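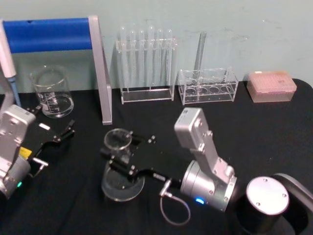
## Best way to teach myself titration before college starts?

**Ankica Papadopoulos** – 02/07/2022

I'm going back to study after a long break (so excited!) and the chemistry course at Zamdale begins after the summer. The reading list mentions acid and alkali titrations and I only remember the pink colour from school. I've bought a second-hand 50 ml burette and a clamp stand. My plan is to test white vinegar from the kitchen against a weak alkali, but my results jump all over the place. Last night one run took 10 ml and the next took nearly double. What am I doing wrong, and is there a book you'd suggest?

---

**Gakum**

Oh, you're going to love this, titration is such a satisfying thing once it clicks! Big jumps like that are nearly always the burette. Look for an air bubble in the tip below the tap. If there's one in there when you start, it comes out halfway through and your reading is rubbish. Open the tap fully for a second over a beaker, then close it and look again.

Other things I'd check:

- Take the funnel out before you read the scale. Drips fall from it.
- Read the bottom of the curve with your eye level with it – I hold a bit of white card behind.
- Rinse the burette with the solution you're going to put in it, and throw that rinse away.
- Do one quick rough run first, then go drop by drop near the end on the proper ones.

Keep going until two runs agree to within 0.1 ml, and average only those. Wear goggles, please, even for weak alkali. Splashes in the eye are nasty.

---

**Barnen**

vinegar is too strong to use neat, dilute it ten times with distilled water and try again

---

**Pavlović**

Agree with Gakum about the bubble. I'd add: swirl the flask the whole time, and stop at the first pale pink that stays for half a minute. Deep pink means you've gone past it.

For a book, try the library before you buy anything. I found an old school practical guide in June, 190 pages, with lovely clear drawings, and the titration chapter alone got me through my first term. Write every reading down as you go, even the bad ones. Let us know how the next batch comes out, Ankica!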